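Against the Sealed Assembly

The roof vent in my trailer stopped opening in January. The motor ran, the lid stayed down, and the gear that should have joined the two had lost the teeth along one side. The gear is a small nylon part. The vent, a Sustari, is sold as a complete unit for 657 dollars, and the gear is not sold at all.

My argument is that this is bad engineering as well as bad manners, and that owners of recreational vehicles have accepted it for too long. I have repaired trailers for pay and for myself, and the trade is drifting from parts toward assemblies. A window operator used to come apart with a screwdriver. A water pump used to have a diaphragm kit and a switch kit. A good share of what I handle now is riveted, glued or sonically welded shut, and the parts page shows one line item where the old one filled a sheet.

The usual defense is cost. A housing closed with clips and adhesive goes together faster than one closed with screws and a gasket. I accept this. Assembly time is real money, and a trailer builder buying vents by the pallet will take the cheaper one. But the builder is not the person who will be on the roof with a putty knife when the unit fails. The saving is taken at the factory and the expense is passed down the road to whoever holds the title at that point.

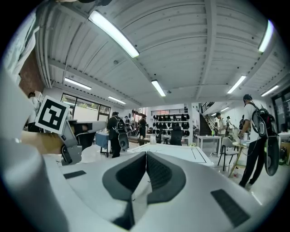 Consider what replacing a complete vent involves. The old flange is bedded in butyl tape and covered with self-leveling sealant. The sealant has to be cut back without cutting the membrane. The screws go into a wood frame, and some of them will spin. If the hole pattern on the new flange differs from the old one, as it did on mine, the old holes must be filled and new ones drilled, each of them a fresh path for water. Then comes new tape, new screws and new sealant, and the sealant wants dry weather. All of this is done to reach a gear that sits inside the trailer, below the screen, behind a plastic cover.

The gear itself can be changed from inside in less than an hour. I know because I did it. The cover on the gearbox is welded at four points. I cut the welds with a fine saw, lifted out the gear and took it to Nélida Cisternas, who cuts small gears on an old horizontal mill. She counted 28 teeth, measured the outside diameter and made me a replacement in acetal. I closed the cover with four machine screws and put the screen back. The flange was never touched, and the roof seal is as good as it was before.

I do not offer this as a method. Few owners know somebody with a mill and a set of involute cutters, and a part made singly costs far more than it would in a bag of ten. I offer it as a measurement. The distance between a serviceable vent and a disposable one, in this case, is four screws and a line on a parts list.
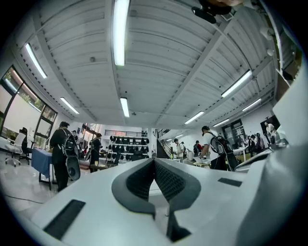 A second defense is safety. Makers say that a sealed unit keeps untrained people out of places where they can do harm. For some equipment this is fair. I do not want the gas valve on an absorption refrigerator opened on a picnic table, and I would not open one myself. A vent lid is a different class of object. So is a window crank, a step motor, a drawer slide, an awning arm end cap or the latch on a baggage door. The worst result of a badly installed vent gear is a vent that does not open, and that was the starting condition. When the same warning label is applied to the gas valve and to the drawer slide, people learn to ignore it on both.

The third defense is the one I take most seriously. Chrysoula Kalogeropoulos ran a parts counter for Economou for many years, and she disagrees with me. Her point is that spare parts are expensive to keep. Every gear needs a number, a bin and a person who can tell it from the gear for the previous model. Parts come back because the customer ordered by eye. She once sorted a return shelf and found that 35 of the 39 items on it had been ordered correctly by description and wrongly by revision. A complete unit, she says, avoids all of that. The customer reads the number off the label, gets the box, and it works.

She is right about the shelf. I think she is wrong about the cause. The confusion comes from makers who change a dimension without changing the look of the part or marking it. A revision letter molded into the gear would have prevented most of those returns. Molding a letter into a part is cheap, and it is paid for once, when the tool is cut. If the maker then holds the gear the same from one model to the next, the second bin disappears too. The vent motor I pulled last summer from a Prallari unit and the one in my Sustari have the same shaft, the same flat and the same mounting pattern. The gears that fit on them differ by one tooth. I can find no reason for that in the mechanism. The lid travels the same distance in both.

There is a counterexample on the market, and I wish it sold better. The Mamum window operator is held by screws throughout. The worm, the arm and the handle are all listed separately. The instruction sheet has an exploded drawing with numbers that match the parts list, and the sheet is printed on something that survives damp. It costs a little more than the riveted type. I fitted a pair in my own trailer, and when one of the handles cracked I bought a handle.

What would I ask for? First, that anything bedded in sealant be serviceable from the inside. The roof and wall penetrations are the most fragile parts of a trailer, and no wear item should require disturbing them. Second, that wear items be named as such in the manual, with a part number. Gears, seals, slides, switches and latches wear out, and it is no admission of weakness to print that. Third, that fasteners be ones an ordinary owner can turn. Square-drive screws are fine. A security bit with a post in the middle keeps no one out for longer than it takes to order the bit, and it annoys the person who has to wait for it.

None of this needs a law, though I would not object to one. It needs buyers who ask the question before signing. At a dealer lot on a Sunday there is usually time to open a vent, look up past the screen and see whether the gearbox is held by screws or by melted plastic. It takes a flashlight. Sales staff will not know the answer, but they do pass questions back if they hear them often enough, and floor plan and countertop color got to where they are by exactly that route.

My old gear is in a jar on the bench with its bad side facing out. The acetal one has been through a summer and makes slightly more noise than the nylon did. I expect to replace it at some point, and Nélida has kept the drawing.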